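Do you wash new T-shirts before you wear them?
Laundry and Mending board, 4 replies 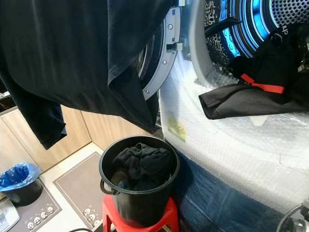
Re: Do you wash new T-shirts before you wear them?

wenche_n wrote:
I always have, and so did my mother, bless her. New dark cotton goes in cold, inside out, all by itself, and I wouldn't dream of wearing it first. My skin itches something awful otherwise!

bastcombe_eilif wrote:
Well, I'm going to be the grump here, Wenche, with love. I've worn shirts straight off the hanger for 30 years and never had so much as a rash. Seems like a waste of water to me.

afroza.m wrote:
Eilif, did you never turn a white couch blue? I did, at my sister-in-law's (she was very sweet about it, considering). Two cold washes for anything navy, and I hang it up to dry.

bastcombe_eilif wrote:
Okay, the couch is a fair point. I'd still say one wash is plenty.

idunh wrote:
One for me too, but does anybody add vinegar? My aunt swears it sets the dye and I've never been sure she's right.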